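OK so I finally read the whole Plosstead cycle start to finish and I need to talk about it. Four weeks of bus rides and lunch breaks. Thread!

If you haven't met these books: they're mysteries set in one small harbor town, written by Agata Fiore, and the detective is a retired piano tuner named Gresum. He solves things by listening. I know how that sounds. Stay with me.

The first one is the weakest and I still loved it. It takes 69 pages for anybody to die! Before that it's mostly people arguing over a ferry timetable, and then the timetable is the whole case. I went back and reread that chapter standing up in my kitchen.

Book two is where Flomska shows up. Flomska is the rival, sort of, except she's usually right and Gresum knows it. Their scenes together are so good – two people being extremely polite while wanting to throw a chair.

My friend Carys Pumphrey says you should skip book two and go straight to The Salt Ledger. Carys is wrong and I've told her so. You need the dinner at the end of two or the letter in The Salt Ledger means nothing.

Also, a word for the translator, Yabsira Kahsay. The jokes land! Do you know how hard it is to get a pun about herring to land? There's a note in the back of my copy about that one pun and it runs 3 pages. I read every word.

What gets me is how fair she plays it. Every clue is on the page, usually in a sentence you're reading fast because you want to get to the next bit of talk.

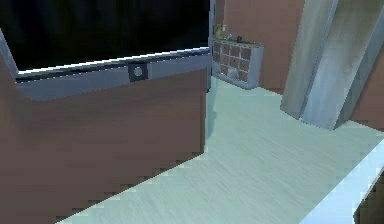
Rooms are the other thing Fiore does better than anyone I've read lately. She gives you so little. A wall, a door, one object, and then she lets your head do the rest. You could hand her a nearly black panel in a silvery-gray frame, a plain reddish-brown panel under it, and she'd go straight for the small dark fitting with the round opening and spend half a page on it. By chapter 17 you'd be scared of it.

Thomas Fontana did the audiobooks and I'm saving those for the winter drive to my sister's. I tried the sample and his Flomska is perfect, dry as toast.

Reading order, for those asking: publication order. The prequel goes last. Please don't start with the prequel, it gives away who owns the boathouse.

Anyway I started book one again last night. Already caught a thing with the umbrella.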